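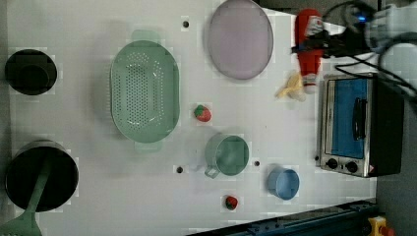
Pruvden tabletop arm kit: worth it for a small lab?

Forum: Hardware and Kits
Thread started July 3, 2019

gearlash
We're a small group looking at the Pruvden kit for pick and place work. It comes with the arm, a two-finger gripper, the overhead camera mount and a year of the software. The sales page says it handles "everyday household objects out of the box." I've seen the demo clips and they look fine, but I'd like to hear from people who have run one for more than a week. Main questions: how is the gripper on odd shapes, how bad is setup, and does the software get in your way?

tallow_row
We've had one for 5 months. Setup took us an afternoon. The arm itself is solid and I have no complaints about it. The gripper is good on things with straight sides and poor on anything flat. Squeeze bottles are the easy case. It will take a ketchup bottle around the middle all day long. Plates are the hard case. If you have a shallow plate lying flat on the table, the fingers can't get under the rim, and you end up writing a routine to push it to the table edge first.

The software is okay. Logging is good. The calibration screen is ugly but it works.

mothwing
Disagree on the gripper. We do plates with the stock fingers and it works most of the time if you come in at an angle and take the rim. You have to turn the closing force down. The default is too high for thin plastic.

tallow_row
What plates? Ours have hardly any rim to speak of.

mothwing
Kids' kitchen sets, mostly. Oval plate, rim comes up a little. So maybe an easier plate than yours.

pell_08
We went with Moner instead, mainly over price. Their gripper opens wider but it's slower to close, and the cables are a pain. I spent a lot of time taping cables down so they wouldn't drag across the objects. Does Pruvden route them inside the arm?

tallow_row
Inside for the arm, outside for the gripper. You get a loop hanging off the wrist. We've had it catch on a pan handle twice. Leave slack, but not too much.

gearlash
Good to know about the loop. We plan to use a pretty crowded table with toy cookware, play food and a toy oven, so things will be close together. Has anyone had trouble with small items next to big ones?

mothwing
Yes. Anything small that sits close to a tall object is a problem, because the gripper body is wider than the fingers. A toy strawberry by itself in the open is fine. Put a banana up against a toy oven and the housing hits the oven before the fingers reach the banana. You need to leave a gap on the finger side or approach from the other direction. The planner does not do this for you, whatever the brochure says.

Also look out for perforated stuff. A colander has all those holes, and our depth readings went bad right over them. We got points on the table under the colander and the arm tried to go through the bottom. Cranking up the filter helped.

sixpence_ohm
The depth problem is your camera, not the kit. I swapped the supplied camera for a better one and it went away. I think the supplied camera is the weakest part of the whole package. Black cookware is just as bad with it. A black pot comes back as a hole in the data.

mothwing
The camera is in the box and you pay for it, so I count it as the kit.

sixpence_ohm
Fair, but the question was whether the thing is usable, and it is once you spend a little more. They'll sell you the kit without the camera if you ask. It isn't on the order form. You have to email.

pell_08
Does it have to hang straight overhead? We have a shelf in the way.

sixpence_ohm
The mount is made for straight down. You can tilt it, but then you have to redo calibration, and tall objects start hiding what's behind them. I'd move the shelf.

driftpin
Nobody has mentioned the service plan, so I will. We bought the kit through Fragkou, who resell it with support. It costs more, but when our gripper motor quit they had a new one to us in 6 days. A friend who bought direct waited three weeks for the same part. If you only have one arm and people are depending on it, get the plan.

tallow_row
We bought direct and have had no failures. The plan seemed expensive for what it was. A spare set of fingers costs very little and that's the only thing we've worn out.

driftpin
Fingers, sure. A motor isn't something most people keep in a drawer.

gearlash
What did you all end up paying? Fragkou quoted us 3,000 over the direct price with the plan included, and that's hard to get past our budget person.

driftpin
Ours was less than that, but we bought last November and they may have changed the terms. Ask whether the quote has the on-site visit in it. You can have that taken off. We did, and never missed it.

wrenlot
Coming at this from the other side. We run a Stadness arm, a bigger one, and borrowed a Pruvden for a month to compare. On mixed kitchen items our numbers were close. The Pruvden was better on cups. The finger pads are soft and will hold a cup by the wall without it turning. It was worse on anything with a long handle. A slotted spatula would swing in the grip every time, unless we picked it up near the balance point. Over 40 tries with the spatula we never got a clean placement using the default grasp.

mothwing
Same here with the spatula. We gave up on it and put sleeves on the fingers.

wrenlot
What did you use for sleeves?

mothwing
Rubber tubing from the hardware store, slit down one side. Change it when it gets shiny.

pell_08
Wouldn't that ruin the soft pads for cups?

mothwing
Cups still work. It's a bit grabbier on release, so a light cup can tip over when you let go. I open the fingers slowly at the end and it's mostly fine.

gearlash
Thanks, this is more useful than the sales call. We'll probably ask for the kit without the camera, and for the plan without the visit. I'll ask about the cable on the wrist too.

tallow_row
Ask them for the long wrist bracket while you're at it. It moves the loop up a few inches. They sent us one for free after we complained.

gearlash
Will do. I'll post again when we have a second quote.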